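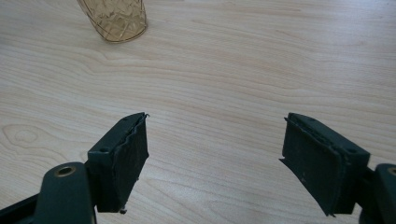

Chapter 7
Comparing Grippers

Learning goals
After reading this chapter, you should be able to:
explain how a two-finger gripper holds an object;
set up a fair comparison between two or more grippers;
record the condition of the contact surfaces before and after a test;
tell apart a fault in the gripper and a fault in the test.

7.1 Why grippers are compared

A gripper is chosen for the objects it must hold. The same tool that lifts a cardboard carton well may do poorly with a smooth glass, and the published data for a gripper seldom cover the objects found in a given workplace. For this reason most laboratories and factories carry out their own trials before a purchase or a change of design. The trials need not be costly. A table, a small set of everyday objects and a written procedure are enough for a first comparison.

This chapter follows the procedure used in the Fulevau course laboratory, where students compare hand-held grippers of the parallel type. Two designs are discussed throughout, the Warnilari and the Nepia. Both have two fingers that move toward each other, and both may be fitted with replaceable pads. They differ in the shape of the linkage and in the material used for the pad facing.

7.2 The closed position

Every trial begins with the gripper closed and nothing between the fingers. The operator closes the tool fully, holds it over the table and inspects the line where the two sides meet. In a gripper with smooth, rigid faces, this line should be straight, and any gap along it should be noted. Where the faces are textured, the line may take another form. The jagged seam that runs down between two closed black jaws, for instance, suggests inner faces with a serrated or textured surface, and it should be judged by how closely the two sides follow each other along its length. The inspection is repeated at the end of each series and the two records are compared. 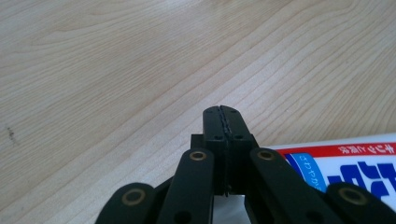
The linkage is the set of arms and pivots that carries motion from the handle to the fingers. Its task is to keep the two gripping faces parallel while they open and close. Play in any pivot reduces this accuracy, and the operator should test each joint by hand before the first grasp. On a tool whose arms turn on brass-colored bushings, such as the four that sit below and beside the closed jaws, each bushing is checked separately and entered on its own line of the record sheet. Play that is found on one side only should be corrected before the trial continues, as it will draw the jaws off center under load.

7.3 Wear and the length of a trial

Pad facings change with use. Edges lift, thin layers separate from the backing, and the area in contact with the object becomes smaller. A short trial may therefore favor a soft facing that would not last through a month of regular work. The course procedure calls for 500 grasps per gripper, with the pads examined after every 70. In the December series at Suvthorpe, one set of pads was withdrawn at grasp 286 when its facing came away from the block. A second set of the same design remained in service for 1094 grasps. Such a difference between two sets of one design must be reported along with the average.

Pads must not be trimmed, glued or cleaned during a series unless the procedure allows it. If a pad is replaced, the count for that gripper starts again from zero.

Before you continue

Obtain a blank record sheet and copy onto it the name of the gripper, the type of pad and the list of test objects. Section 7.4 describes how the objects are selected and in what order they are presented.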